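From: Yaa Gbeho
To: collection-list
Subject: Re: [collection] Drive bay task: episode boundaries and what to do with the cables

Hnat Pavliuk wrote:

> I have gone through the first batch from the Cernham bench and have three things to raise before we train on it.
>
> 1. Episode start is inconsistent. Some recordings begin with the gripper parked outside the case, others with the fingers already at the cage. The policy will see two quite different first observations for the same instruction.
>
> 2. In a fair number of episodes the central finger brushes the power leads on the way in. Are these to be kept, relabelled or dropped? The notes from July say "avoid contact with cables", but the operators seem to read that as "avoid pulling".
>
> 3. Is anybody using the wrist stream on its own? At Runitz we only have the overhead view calibrated, and I would like to know whether it is worth the effort of fixing the other one.

Hnat, all,

Taking these in order.

On (1), agreed, and the fault is in the protocol. The text says "begin when ready". Hatem has changed it to read: arm at the home pose, fingers open, recording started, then one second of no motion before the approach. Episodes that start at the cage will be moved to a separate split called late_start. Please do not delete them. Akosua wants them for the recovery experiment, where starting close to the target is what she needs.

The batch stands at 740 episodes. I have not yet run the script that sorts them by first-frame joint position, so I can't give you the size of late_start. It will go in the manifest.

On (2), I would keep light contact and drop anything where a connector moves. My reasoning is that a clear path to the drive does not exist in this case unless somebody ties the cables back, and we decided at the start not to do that. The wrist views show how little room there is on the cable side.

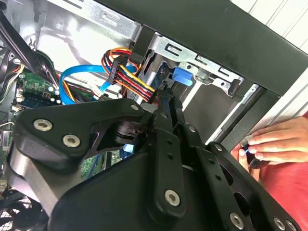
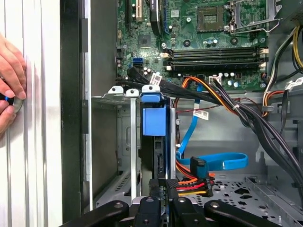
*Wrist camera, open tower case, gripper at the drive cage. Both from the same session.*

In the first, the tip of the central finger is up by the power bundle, with the small black connector just above it. The blue data cable loops beside the bundle, and an operator coming in from that side has to choose which of the two to go near. The second has the fingers just beneath the drive, with the bundles out to the right. I would call the second a good pre-grasp view, and the first is the sort of approach the labelling has to be able to describe.

Proposed labels, one per episode, set by the reviewer and not by the operator:

- `clear`: no visible contact with any cable
- `brush`: contact, but the cable returns to where it was
- `displace`: cable ends up somewhere else, connector still seated
- `fault`: connector moves or comes off

Train on `clear` and `brush`. Hold `displace` back until we have looked at a sample together. `fault` goes to the failure set with a timestamp for the moment of contact, to the nearest frame if you can manage it. If a reviewer cannot tell `brush` from `displace` on the wrist stream, check the overhead view before guessing. If it is still unclear, use `displace`.

I ran a small check on this. Philomena and I labelled the same set independently and disagreed on 11 episodes. All of those were `brush` against `displace`, and in most of them the gripper was hiding the cable at the end. Adding a retreat of a few centimetres before the recording stops ought to settle the majority. Hatem has added this to the protocol as well, so please pull the current version before the next session.

On (3), yes, we train with both streams and have one wrist-only run at Cernham. Results so far:

| Run | Views | Seeds | State |
|---|---|---|---|
| a | overhead + wrist | 2 | finished |
| b | wrist only | 2 | finished |
| c | overhead only | 2 | queued |

I don't want to quote success rates until (c) is done, as the evaluation layout changed between (a) and (b) and the numbers can't be compared. What I can say is that the wrist-only policy finds the cage without trouble and then tends to stall in the last part of the approach, when its own fingers cover the bottom of the view. For that reason alone I would fix the calibration at Runitz. The Leclerc script does it from 6 poses and leaves the mount alone.

Two smaller points that came up during review.

Instruction text. We have "take out the drive", "remove hard drive" and "pull the disk" spread through the batch without any pattern. Variation is fine, but it should be drawn at random by the recorder. At present it follows the operator, so the model could learn to tie a wording to a driving style.

People near the case. Hands and sleeves turn up at the side of the wrist view in some episodes. Leave those in and set `person_visible` to true. It is a free-text field in the old schema and a boolean in the new one, so anything exported before the change will need converting. Akosua has a converter in the Gruvavley repository under tools. It fails on empty strings, so fill those with "false" first.

If there are objections to the four labels, please send them to the list by the end of the month. Otherwise I will start the full review pass with them and freeze the manifest afterwards.

Yaa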